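Workstation inspection, second floor, cubicle rows: checklist with comments

Inspection date: July 5, 2019
Previous inspection: January
Desks on the list: 60
Form: 446

Please read the comments also when the item is marked OK. Some of them are small things which you can correct yourself at your own desk in a few minutes. Items marked OPEN stay on the list until the next round.
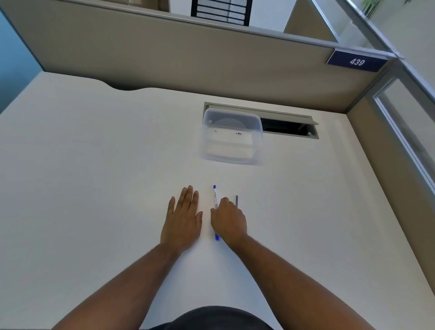 Workplace Safety Group, Urrutia Office Services

Part A. Desk surface

A1. Surface is clean and without cracks. OK.
The white tops show every mark, so it was easy to check them. I found ink lines on several desks. Ink is not a safety matter, but please wipe it when it is fresh.

A2. Edges are smooth to the hand. OK.
I passed the hand along the front edge of each desk and also inside the curved notch at the back. At desk 171 the edging is lifted a little in the notch and can scratch the skin. Repair is ordered from Trarkik, who delivered the desks.

A3. Free space for both forearms. OK with comment.
When you sit and write, both forearms should have a place on the desk. Where the monitor stand was pulled forward, people had to work with the elbows in the air. Push the stand back first, and only then change the height of the chair.

A4. Pens and markers. OK with comment.
Put the cap back on the marker when you stop writing, even for a short call. Loose caps and thin pens roll and go to the floor, and in January one colleague slipped on a pen near the printer. A cup or a shallow tray is enough. If your pen is broken in parts, collect all the parts, also the refill.

Part B. Cable opening

B1. Metal frame sits firmly in the desktop. OK.
Two frames were loose and I tightened them during the visit.

B2. Lid is closed when no cable is being moved. OPEN.
This is the most common remark of the round. The lid is left open and the dark slot stays there for pens, paper clips and crumbs. Under the slot is the cable basket with the power strip, so small metal things must not fall in it. If the lid doesn't close over your cables, tell us and we will take the thick plugs down to the basket.

B3. Nothing stands on the opening or over its edge. OPEN.
Food containers, cups and plants should be moved to the flat part of the desk. A container on the metal frame does not stand level. Clear plastic boxes with a lid are fine to have at the desk, but please not beside the slot, and not with soup.

B4. Power strip under the desk is fixed and not covered with dust. OK with comment.
The Jurkura strips are all fixed. The older ones from Eken are hanging from their own cable at four desks and will be replaced.

Part C. Partition

C1. Fabric panels are clean and dry. OK.
The beige panels are in good condition. Pins are allowed, but not at the height of the elbow.

C2. Top rail is firm and nothing heavy is hanging on it. OK with comment.
I removed one coat hanger with a full bag on it. The rail is for light signs only.

C3. Panels stand straight. OK.
Do not lean with the chair against the panel. It moves more than you think.

Part D. Food at the desk

D1. Containers closed and taken home the same day. OPEN.

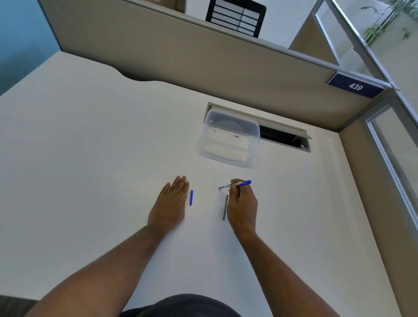
Mirela wrote under the draft of this list that she can't agree with D1 and B3 together. The kitchen shelf is full before nine, the monitor takes the middle of the desk, and the back part near the opening is the only place where a lunch box does not disturb the writing hand. She asks for one more shelf before we write the item as OPEN again.

I think the remark is fair. The shelf is now asked for under D2, and until it comes the box may stand at the back of the desk if it is closed, stands flat and the lid of the cable opening is shut. D1 remains OPEN only for boxes left overnight.

D2. Enough storage for lunch in the kitchen. OPEN.
One shelf is asked for, on the wall left of the fridge. No delivery date yet.

Part E. To do before the next round

Edging at desk 171: Trarkik.
Hanging power strips: building technician.
Lids of cable openings: each user.
Shelf in the kitchen: office services.

Corrections to this list can be written in the comment field of form 446 or put on paper in the box by the stairs.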